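# Looking after a two-armed bed-making unit: cables, grippers and joints

Revised in April, after the wrist cable on the left arm was replaced for the second time.

These notes cover the routine care of one two-armed unit used for making beds and tidying what is left on them. They assume the unit is already installed and that you have the maker's manual to hand. Torque figures are not repeated here. Use the ones in the manual, and use a proper driver.

## Before you touch anything

Park both arms, switch off at the controller, then switch off at the wall. Wait until the status lamp on the controller has gone out. The joints on our unit have no brake on the last two axes, so the wrist will drop a little when power goes. Hold it with one hand as you switch off, or lower it on to a folded blanket first.

Keep a small tray for screws. Wrist screws and forearm screws look alike and have different lengths. A long screw put into a wrist hole will bottom out before it clamps, and the cover will rattle for weeks before anyone finds out why.

## Cable slack at the wrist

Most faults start with the cable. The wrist needs enough slack to turn through its full range, and any more than that will catch on bedding. Set it as follows:

1. With the power off, turn the wrist by hand to one end of its travel.
2. Loosen the first clip behind the wrist and feed cable forward until it lies without tension.
3. Turn the wrist to the other end and check again.
4. Tighten the clip. The cable should slide under a fingernail but not under its own weight.
5. Repeat for the other arm. Do not assume the two will match.

A loop that stands well out to one side is acceptable over a bare mattress. Over a loose sheet it is the first thing to snag, particularly on the near edge where the cloth gathers. The left arm has a loop of this kind beside the wrist, running down across the edge of the bed; the cable on the right follows the forearm.
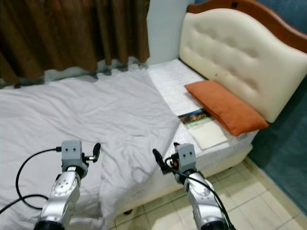 Elibariki Bakilana writes that he gave up on clips for the forearm run and went over to fabric hook tape, one strip every hand's width. The plastic clips cracked on him after 600 cycles, and the broken edge had started to cut the sheath. He adds that the tape must be wrapped with the rough side outwards only where it cannot touch a sheet, or it will pull threads.

The point about tape is a good one and I have adopted it on the lower half of the forearm. I have kept the clip behind the wrist, where tape slips. Clips are cheap enough to be changed at every service without waiting for a crack.

## Gripper fingers

Wipe the fingers with a cloth barely dampened with water and a drop of washing-up liquid. Do not use spirit on rubber pads. Lint packs into the hinge of each finger and is best removed with a dry toothbrush and then a vacuum cleaner on its lowest setting.

Check the pads against a strip of printer paper. Close the gripper on the strip at its lightest setting and pull. The paper should drag evenly. If it swings to one side, one pad is worn or has been fitted crooked. Pads on this unit are changed in pairs at 3,000 closures, or sooner if the paper test fails twice.

Cotton sheets are harder on pads than pillowcases. I have no explanation that I would put in writing, but Beatrice Mwakyusa keeps a log for the unit at Prarcombe and has found the same.

## Plugs and small connectors

Thin cables are difficult for a wide gripper. If the unit is to handle a plug, these settings have worked:

- Grip on the body of the plug, never on the cable behind it.
- Reduce closing force to the lowest step that will hold the plug when the arm is tapped.
- Approach at half speed and stop short before closing.
- Clear soft items well away from the plug end. A pillow will push it off line.

When both grippers hold cable, watch the length hanging between the arm and the floor. A trailing length will settle over the edge of the bed and pull on the plug as the arm rises. Lift it over by hand before a run and leave it slack on top of the sheet.

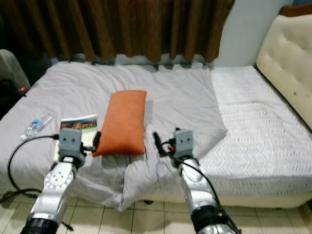
*Plug in the left gripper, cable in the right; cable across the sheet and over the left edge.*

## Joint covers and forearms

The polished covers mark easily. Use a microfibre cloth, dry, and work along the forearm towards the wrist. Dust collects in the small screw holes on the joint plates. A cocktail stick will shift it. Compressed air will too, but it drives the dust into the seal – I stopped using it after having to strip a joint.

Look at the black ring at the base of each forearm while you are there. A faint grey smear is normal wear. Anything gritty means the seal has let dirt in and the joint should be opened at the next service.

## Service intervals

| Task | Interval |
|---|---|
| Wipe pads, brush hinges | Every day of use |
| Paper test | Every 600 cycles |
| Change wrist clips | Every 1,000 cycles |
| Change finger pads | Every 3,000 closures |
| Check base bolts | Whenever the unit has been moved |

## Putting back into use

Switch on at the wall, then at the controller, and home the arms with nothing on the bed. Run one slow pass over the full width of the mattress and listen. A tick once per turn of the wrist is usually cable touching the clip. A tick at random is usually a loose cover screw, and you will want that tray again.

If the controller shows code 59 after a cable has been changed, the connector at the wrist is not fully home. Switch off, press until it clicks, and home the arms again. Akinyi Ndung'u had this code on a new cable with a bent latch, so look at the latch before ordering another lead.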